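From: Hannelore Gisler
To: Menville Local History list
Subject: Re: the 1832 garrison and the river road
Date: 1999-06-22

Dear Sadia, and everyone else who has been following along,

Thank you so much for your message, which I read twice over coffee and then again after supper. I'll quote the part I mean to answer, or I'm sure to wander off.

Sadia Afridi wrote:
> The regimental return gives 4,000 men at Menville, but
> the parish book talks as if there were hardly enough to
> hold the bridge. Could the clerk have counted the men
> still on the march from Joter? And does anyone know
> where the Wong letters ended up?

I think you are very likely right about the clerk. I have been through the bread accounts for that summer, and the bakers were paid for 30 wagons in the whole of July, which would have left 4,000 men awfully hungry. My guess -- and it is only a guess -- is that the return shows the strength the colonel was supposed to have, with the Joter companies written in ahead of their arrival. 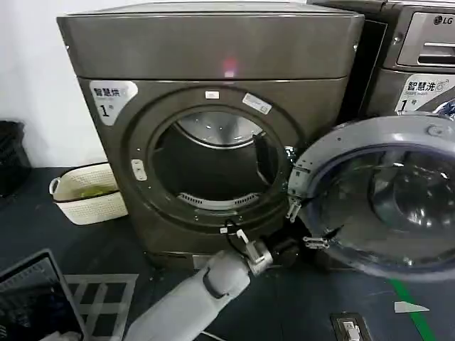
Dryer no. 1
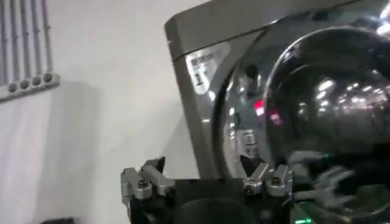 Page last changed: 1999-06-22

As for the bridge, please do look at the Esico map if you get the chance. It shows the old river road running a good way north of where we all walk today, and if the pickets were posted up there, the parish priest would hardly have seen them from his door. He was an old man by then and didn't care for soldiers, so I take his grumbling with a little salt.

The Wong letters are a sadder story. There were 8 of them when my aunt made her copies, and I have her copies of the first five, in pencil and quite faint. The originals went to a cousin, and after that I lose the trail. I'd be very happy to type up what I have and send it round, though you will all have to be patient with me and my spelling of the place names!

Do keep writing, Sadia. It has been a long while since anybody asked a good question about the garrison.

Warmest wishes,
Hannelore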